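Folding Club: speaker notes
Reading time: 3 min

Open without slides. Say who we are: the student robotics club at Hincombe, one shared laptop, a lot of tape. Uyên Lâm started the laundry project in June and I joined because I thought it would be easy. (Pause. People usually laugh at that.)

The goal fits on a sticky note. We want an arm that can take a shirt off a bed and fold it. Lilon is the name of the arm, Puven is the software Diễm Diệp wrote to line up the recordings. Don't get stuck on the names, just keep moving!

Why a bed? Ognjen wanted a clean table with a plain gray cloth. We did that first, and every shirt looked wonderful. Then we took the same model into a real bedroom and it went for the blanket. So we moved the work to where shirts really end up, with pillows and blankets and everything else in view.

Next, how we teach it. A person holds the gripper and does the folding by hand, and the gripper's camera records what the jaws see. We call one go an episode. We have 749 of them. After Diễm's cleanup 745 were left, and I still think losing only four is amazing for a group our size.

Go to the two pictures and give people time to look. Striped top, plaid bedspread.
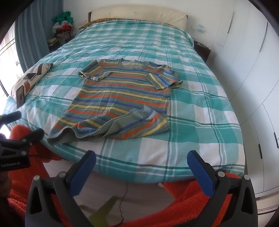
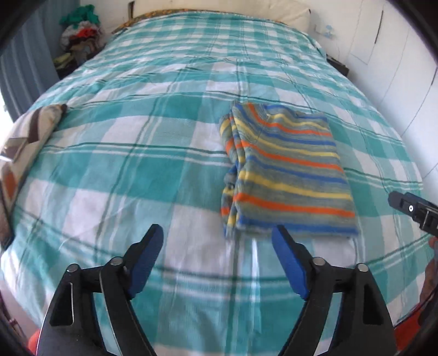

Point at the stripes in both. On the spread-out one, follow the hem with your finger where it turns up and the stripes run diagonally. Then the folded one, a rough rectangle. Stripes on plaid is my favorite combination in the whole set – lines everywhere, and the model has to learn which ones belong to the shirt. Ask the room where they would grab first. Take three or four answers, they never agree, and that's a great lead-in to the next part.

Nhi Khúc asked at our practice run whether we were making it too hard on ourselves, and said she would have begun with one solid-color towel and gone on to sleeves much later. Định Kiều told her that towels had been his plan too, but that sleeves were the part he most wanted to see a robot try. Leave room for this argument, the audience will have opinions.

Numbers slide: 400 episodes for the first training run, the full cleaned set for the second. Say clearly that the second run still struggles with collars. Show the Mikuš chart if there is time, skip it if not.

Demo, 15 minutes at most. Bring the spare T-shirt. If the arm stalls, keep talking and let Ognjen restart it.

Last thing before questions: we meet at 4 p.m. in the back lab and new people can hold the gripper on their first visit – no coding needed!

Contact the club | © Hincombe Robotics Club | Back to top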